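# About Noltcombe

Noltcombe is an independent test shop for grippers, arms, wrist cameras and controllers. We don't make any of them and we don't sell them. Customers send us hardware, or a list of what they are thinking of buying, and we run it on the same tasks under the same settings and report the results.

Pieter Mtshali started the company after years of setting up pick lines with gripper data that came only from the catalog. The first test bench was in his garage. We now have four benches and a staff of 15.

## How we test

Each gripper goes on the same arm with the same controller, so the fingers are the only thing that changes. A standard comparison is 4,000 cycles per gripper, split over three tasks. We log grip force, position error, missed picks and finger wear. Camera trials use the same tasks – we swap the camera and leave the gripper alone.

Customers can watch a run in person or get the logs afterward. Both come with the raw data.

## What we work on

Most of our jobs come from repair and recycling firms that handle used electronics. Tight cases are hard on wide fingers, and a gripper that does well on an open tray may not fit between a card and a drive bay. Our Lollo bench is set up for this work.

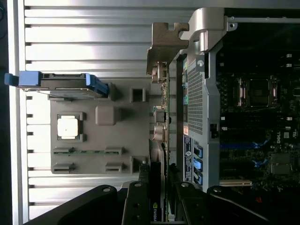 *Wrist camera view: black two-finger gripper at the graphics card in a Dell workstation.*

The Gristia bench handles soft packaging, and the Krūmiņa bench is for controller timing. The fourth is kept open for customer setups. Bench time for new projects opens again in November.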